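4.3 Front rows and back rows

I said in the introduction that I'd come to the question of small boxes sooner or later, and this is where it fits. Up to now I've talked about tables as if everything on them had the same sort of job. Anyone who has cleared a kitchen table for tea knows that it doesn't work like that. There's the stuff you are dealing with, and there's the stuff that has been shoved to the back so that you can deal with it. I've been calling these the front row and the back row, and the names have stuck (Preben Briem wanted "active zone" and "passive zone", and we argued over it on a train for far too long, and I won).

The Sumlow notes cover 16 households and give us 1,000 table layouts between them, each one sketched on paper and then copied into Virix, the coding sheet we describe in section 3. A layout is simply what was on the table at the moment somebody sat down to sketch it. We asked people to leave everything where it stood, and to draw the table from the side they normally sat at. That last bit matters a good deal in what follows, as "front" only means anything if you know where the chair is.

Let me take the back row first. It is a bit of a jumble in nearly every sketch, and I found it the more enjoyable one to code. Tall things end up here. Bottles especially drift to the back and then huddle, with one or two shorter containers standing in front of them like the small children in a school photograph. Baskets and canisters go to the corners. If there is an appliance on the table, a rice cooker or a toaster, say, it tends to stay where it is for weeks and everything else gets fitted in beside it. Þrastardóttir makes a similar point about shelves in her work on the Gandora flats, where the biggest item on a shelf hardly ever moves and the rest of the shelf is organised around it without anyone having decided that it should be. I'd go a little further for tables. A person at a table has to see over the back row, or at least past it, and I think that keeps it from growing forward. When it did grow forward in our sketches, it was usually one flat thing that had crept out: a letter, a phone, a pair of glasses.

Glasses were a nuisance to code, I should say. They turn up anywhere. We had a long exchange about whether a folded pair belongs to the back row if it lies directly in front of the bottles, and in the end we gave glasses, keys and phones a category of their own, "loose personal", and left them out of the row counts altogether. A reader who disagrees can put them back in from the appendix, where they are listed separately for each household.

The front row is a different business, and much tidier. I had expected people to work in heaps, and some certainly did (household 5 seems to have sorted everything it ever owned out of a heap). But where the items were small, boxy and of much the same size, heaps gave way to lines again and again. Little cartons got stood side by side with their printed faces showing. Tea boxes, plasters, card games, soap, those tiny boxes that single sweets come in at Christmas, all of it went into lines, and the line ran along the near edge of the table or the near edge of whatever was covering it.

I have three thoughts on why, and they aren't equally good.

The first is reach. A thing at the near edge can be picked up without leaning, and when you've got a run of similar things to get through, leaning gets old very quickly. I believe this one, and I'd believe it even without the sketches.

The second is edges. A mat or a tablecloth has a straight border, and a straight border is very hard to ignore when you're putting down something with corners. In the sketches with a mat, the line of boxes followed the mat more faithfully than it followed the table. Bare tables gave us wobblier lines. Round tables gave us some lovely curved ones, which the coding sheet had no way of recording, and for which I apologise to the two people who drew them so carefully.

The third is faces, and it's the one I'm least sure of. When a box has a character printed on it, people seem keen to turn it so that the character looks out. We never asked about this. It came up by itself in the comments, where one person wrote that it would be "rude" to have them facing the wall, and another that a row looks unfinished if one of them is the wrong way up. With a set, where each box has a different colour and its own version of the same simple drawing, the wish to line them up must be stronger still. You can see at a glance which one you're after, and if you swap two round the whole row reads differently. It would be easy enough to test with plain boxes and printed boxes of the same size, and I'd love somebody to do it. We haven't.

Figure 5 has both rows on one table, which is handy for anyone who hasn't got the sketches open. The small boxes at the front are the clearest case of what I mean by a line that follows the mat: they stand side by side along its front edge, each in a different colour with a round cartoon face on it. The back row is the usual mixture, with bottles, a canister, a basket and a rice cooker among it, and the glasses are exactly the sort of thing that made us invent "loose personal". The screen round the far sides is worth a thought too. A table with something upright behind it can take a fuller back row, as nothing can be knocked off the other side quite so easily.

Figure 5. A front row and a back row on one matted table: five small printed boxes along the near edge of the mat, taller household items along the far edge.

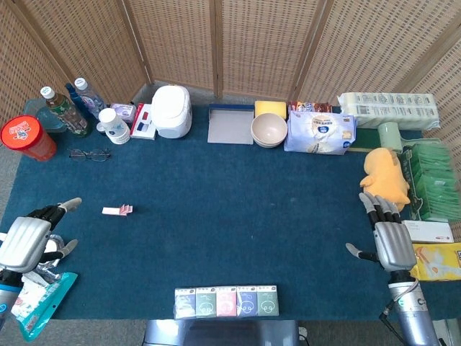

Does a front row of small boxes count as tidied, or is it still a job in progress?

We coded it as in progress, every time. A box on the near edge was treated as something the person still meant to deal with, however neat the line was, and it only became "put away" once it had left the table or joined the back row.

I know that rule is blunt. Preben would have liked a middle category for rows that had been left alone for more than a day, and there were certainly a few of those. One household kept a line of matchboxes at the front of the table from one Friday to the next and ate its meals behind them. Under our rule those matchboxes were in progress for a week. The trouble with a middle category is that a single sketch can't tell you how long anything has been standing there, and only a handful of the households sketched often enough for us to work it out from the dates. So the blunt rule stayed, and the totals for the front row are probably a bit high.

There's also the matter of small things that sit in neither row. A paper packet or an odd little box will often be left by itself towards the middle of the mat or over to one side, and it's tempting to read it as the next member of the line, or the last one. We resisted. Anything further than a hand's width from its nearest neighbour was coded as "single", and the singles get their own treatment in 4.4, together with soft toys, which follow no rule that I could find.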